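Tuesday
Tsegereda Habte

Back on the conduit clamps this morning, after losing most of last week to the Plimville order. I wanted to get the notes down while the kettle is on and it's all still fresh, so forgive the rambling (you all know me by now!).

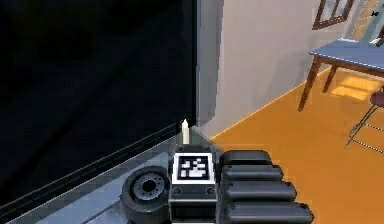
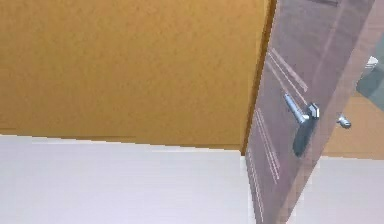
The question was whether the Grodell saddle clamps will hold the 3-inch rigid conduit on long vertical drops, or whether we keep paying for the Asavdale ones with the cushioned insert. I hung 8 clamps on the strut, torqued them all the same, and pulled straight down along the pipe with the hand winch. The Grodells were lovely up to 400 pounds, and then two of them began to creep, very slowly, with a little squeak that I rather enjoyed. I backed off, cleaned the pipe with alcohol and went again, and the same two crept at nearly the same load, so I don't think it was grease.

Looking at them side by side, the saddles on those two have a softer bend at the ear, and the bolt bottoms out before the saddle is really biting. It could well be a bad batch. They came out of the Bragança carton, bin 167, and the other six came from the older box under my bench. Please leave that carton alone until I've been through it!

I haven't tried the Asavdales past 400 yet, and I'd like a second pair of hands for that, as the winch handle gets stiff. Also the torque wrench is due for its check, and I'd feel silly redoing all this if it's reading high. If anyone has the gauge block for the ear bend, it isn't in the drawer where I swear I left it in January.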